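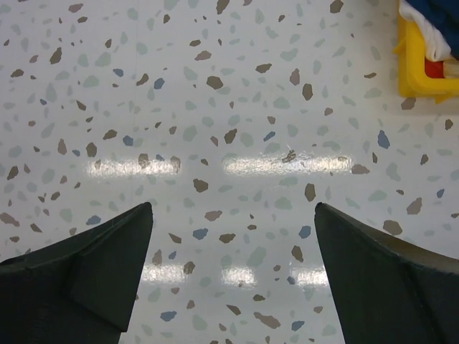 Cambio de tareas en un equipo de limpieza con brazo móvil: ¿quién asume las paradas?

Publicado por Erlinda Saludo, sáb 17 de febrero

Trabajo de encargada de turno en la limpieza de las oficinas Tramard. En febrero la empresa puso en marcha un manipulador móvil Oneck con pinza de dos dedos, para retirar objetos del suelo antes del fregado. El turno sigue teniendo 6 personas, pero 2 pasan ahora buena parte de la jornada atendiendo avisos del equipo: reflejos de las luminarias que interpreta como objeto, agarres fallidos, zonas que deja sin recorrer. Ese tiempo no figura en el parte y los metros asignados por persona son los mismos. ¿Cómo se registra? ¿Corresponde otra categoría?

Aileen Cabanatuan
Coordino un servicio parecido, con otro fabricante. Lo que hicimos:
Abrir en el parte un código propio para asistencia al equipo, con hora de inicio y de fin. Sin ese registro no hay base para pedir nada.
Recalcular la carga a las 3 semanas con los datos del código. En nuestro caso salían 16 avisos por turno, casi todos en suelo brillante con luz cenital. Se redujeron al pasar el recorrido a una hora con media iluminación.
Fijar por escrito quién puede rearmar el equipo tras una parada. Si lo hace cualquiera, la responsabilidad queda sin definir.
Sobre la categoría, depende del convenio. Atender avisos no suele bastar por sí solo; modificar recorridos o parámetros de agarre es otra cosa y conviene que conste como función distinta. Pide también que la formación se haga en horario de trabajo y quede certificada.

Keren
En mi centro el problema eran los restos pequeños. La pinza no está pensada para migas ni virutas, eso se barre igual que antes. Que no os quiten la mopa del carro.

Olteanu
Mirad el contrato de mantenimiento, a veces las paradas las cubre el proveedor. El nuestro no las cubría.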